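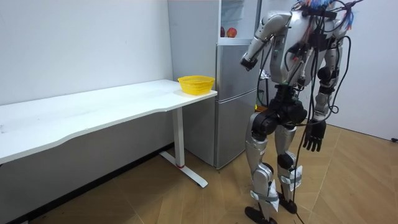
Kitchen corner meeting, second floor, Marnlow building
2020-02-14, lunchtime, in the small room with the fridge

Present: Geeta Chaturvedi, Nosipho Engelbrecht, two from Clerkell across the hall (they left after item 3, they had a call), and me, taking the minutes again.

1. Last time's minutes
Agreed, apart from my spelling of Lumbantobing, which I got wrong all the way through. Sorry! Fixed in the shared copy now.

2. The fridge
We spent the longest on this, as I thought we would. We all like having it next to the table, because you can put your things down while the door is open. What we don't like is what happens to food once it's in there. Geeta found a yogurt at the back with a July date on it and I'm not going to write down what it looked like. So, from now on: name and date on everything, and anything without a name goes on Friday at four. I asked if we could make it five as I'm usually still eating my lunch at four, and was voted down.

Drinks for visitors go in the door only. Clerkell asked for half a shelf of their own and we said yes, as long as they take a turn at wiping down.

3. Fruit
The fruit order from Stornum comes to 505 for the quarter, and the question was whether we keep it going. Everybody wants to! The trouble is the soft fruit. Apples look after themselves, but strawberries left in their box on top of each other go fuzzy by the second day, and then the whole lot gets thrown out. I suggested we stop leaving them in the box and sort them when they arrive – good ones on the fridge shelf, spaced out a bit, and anything for eating that day in a basket on the table where people will see it. I like the yellow basket for this, with all the little holes in the sides, as the air gets through.
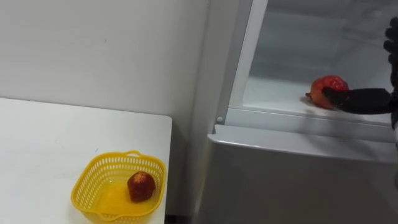
Nosipho said she was fine with a basket on the table but wanted it agreed that fruit gets washed when you eat it and no earlier, because she does hers that way at home and they keep for days longer. She also asked that we order less of it and more often, even if Stornum charges us for the extra delivery. Geeta thought the charge was 8 a time. I'm to call and find out before we change anything.

Agreed to try it through seven deliveries and then look again.

4. The table
Short one. Please keep the table clear apart from the basket. It's white, it shows everything, and coffee rings seem to need real scrubbing. There's also the gap between the table and the fridge, where crumbs get down and nobody's cloth reaches. Geeta has a long brush and will bring it in.

5. Money
There's 1,000 left in the kitchen budget. Nosipho would like a decent kettle. I would like a decent kettle too, so I've put it down as agreed, and Geeta can shout if she didn't mean that nod.

6. Anything else
Tea towels: whoever took them home to wash, could we have them back?

To do
Me: call Stornum about the delivery charge, put up the note about names and dates
Geeta: long brush
Nosipho: kettle prices

Next meeting same place, once the seventh delivery has been.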